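We use cookies to remember your settings and to count visits. By continuing to read you agree to this. Accept | Settings

White plush rabbit became gray and a little sticky, how to clean without ruining the fur?

My daughter has a small plush rabbit, white, with long soft fur and pink inside the ears. She carries it everywhere and also to the table, so it has had jam, milk and I think some soup. The belly is the worst part because the rabbit lies on its belly next to her plate during every meal. The label was cut away long ago, so I do not know what the filling is or if it can go in the machine.

I tried baby wipes two times. The dirt went a little lighter but the fur dried in hard points, like small needles, and now she says the rabbit is "pokey". I am also worried about the eyes, which are small black beads. I don't know if they are sewn or glued.

Can I put it in the washing machine at low temperature? Or only by hand? And how do I get the fur soft again? I must do it while she is in kindergarten, so I have maybe one day.

posted by Noltis, Friday, December 4, 2020

Habibur Howlader

I have washed many of these toys, for my own children and later for the children of my sister. Please don't use the machine when you do not know the filling and you do not know how the eyes are fixed. Some machines are gentle but the spin is still strong for a small toy, and glue does not like warm water.

First test the eyes. Pull them softly with two fingers. If they move from side to side on a thread, put one or two stitches more before washing. If they feel glued, keep the head out of the water and clean it only with a damp cloth.

Then fill a bowl with lukewarm water and a very small amount of wool detergent, or baby shampoo. The small amount is important. Your hard points are probably not dirt, they are soap from the wipes that stayed in the fur. Brush the dry rabbit first to take out the crumbs. Put the body in the water and press it with an open hand, let it go, press again. Do not rub and do not twist, or the fur will make knots which you can't open later. For the jam places use an old soft toothbrush and go only in the direction of the fur.

Change the water until it stays clear. With my children's bear I needed 7 changes, so be patient with this part. 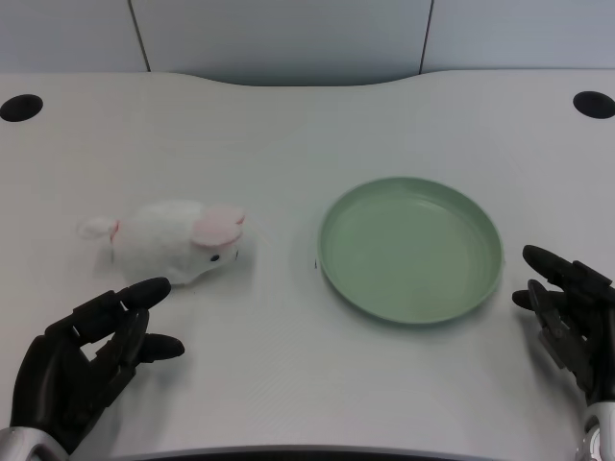
For drying, choose a flat light-colored surface where you can wipe easily after. Wrap the rabbit in a dry towel and press out the water, then take a second towel and do it again. After this let it lie on a rack or on one more towel, belly down for a few hours and then turned to the side. Don't hang it by the ears — they become long and stay long. Don't put it on the radiator also, the tips of synthetic fur can melt a little and then they feel rough forever.

When the fur is nearly dry, brush it with a baby brush or a clean pet brush, first against the direction and then with it. Do this again when it is fully dry. It is the brushing that makes it fluffy, more than any softener. You can use a hair dryer on the cold setting, and part the fur with your fingers so the air comes to the bottom.

About time: the outside feels dry in the evening but the filling inside is often still damp. A small toy in my home needs roughly 2 days in winter. If you give it back too early it can smell bad, like an old cloth. So one day in kindergarten is short. Maybe start on Friday evening and tell her that the rabbit is having a bath and a long sleep. My son accepted this when he could say good night to the bear on its towel.

And for the meals, perhaps the rabbit can have its own place at the table, a bit away from her plate. We did this and the bear stayed clean much longer.

Clirard

I always put them in the machine inside a pillowcase, 30 degrees, and never had a problem. Tie the pillowcase good.

Ivov

If you don't want to wet it, there is the baking soda way. Put the rabbit in a bag with some spoons of baking soda, shake, wait one hour, then brush it out or use the vacuum with a sock over the tube. It helps for smell and for a bit of gray color. For jam it will not help, I tried, you must wash the jam with water before. Also check that no powder is left near the face if your daughter still puts the ears in her mouth.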